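Kaplan Street Tenants Learn the Price of a Cold Drink

The office building at the corner of Kaplan and Idow has many things its tenants like to complain about, among them the elevator, the parking and the smell in the north stairwell. Since May it has had a new one. Erker Property, which runs the building, has begun charging its tenants for drinking water, and the tenants have responded with the kind of energy they don't usually show before lunch.

For years the jugs simply came with the rent. A truck arrived in the morning, full jugs went up, empty ones went down, and people on all four floors drank as much as they liked. Then Erker changed suppliers, moving the contract to a delivery firm called Brivix, and a one-page notice appeared under every door. Water, it said, would now be "a metered amenity." The notice was printed on very nice paper.

Under the new terms each tenant gets 7 jugs a month at no charge. Anything past that costs $4 a jug, plus a deposit on the container. The deposit comes back when the jug does, provided it is returned with its cap. The cap has turned out to be the sticking point. Caps roll under desks. One accounting office on the second floor is said to keep its caps in the safe.

Erker says the old system was being abused, and it has a figure to prove it. The building went through 775 jugs last year, a number the company considers alarming and the tenants consider proof that they work there. A travel agency on the third floor has pointed out that the heat in its rooms can't be turned off, and that thirst in such conditions is only natural. Erker has promised to look into the heat. It made the same promise last winter, on plainer paper. 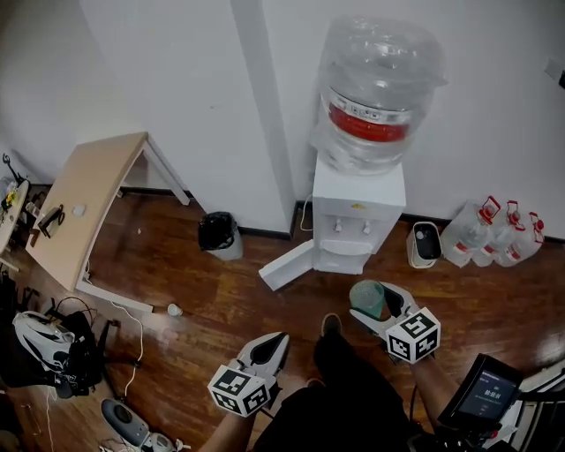
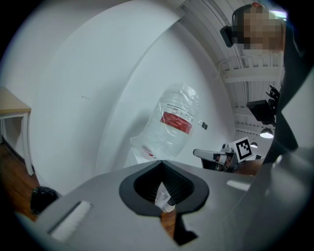

Can tenants opt out and buy their own water?
They can, but the dispensers belong to Brivix, and the lease of a machine ends when the jug orders do. A tenant who goes elsewhere for water must supply something to pour it from.

Several have looked into it. A dental lab on the ground floor priced a filter that attaches to the sink and found it would pay for itself within the year, assuming the sink worked. Another office has gone over to tea, on the theory that the kettle is filled in the restroom and the restroom is still included in the rent. Erker has not commented on the tea.

A petition has been going around, and 70 people have signed it, a strong showing for a building where the fire drill draws a smaller crowd. It asks for the free allowance to be doubled and for the cap rule to be dropped. It also asks for better coffee, a request that seems to have been added by hand on the last page and has the most enthusiastic underlining of the three.

Brivix, for its part, says it only delivers what is ordered and takes no side in the matter. It did offer to send over a bag of spare caps. Erker declined, explaining that a spare cap would not match the records.

A meeting between Erker and the tenants is set for 4 p.m. in the lobby later this month. Refreshments will not be provided.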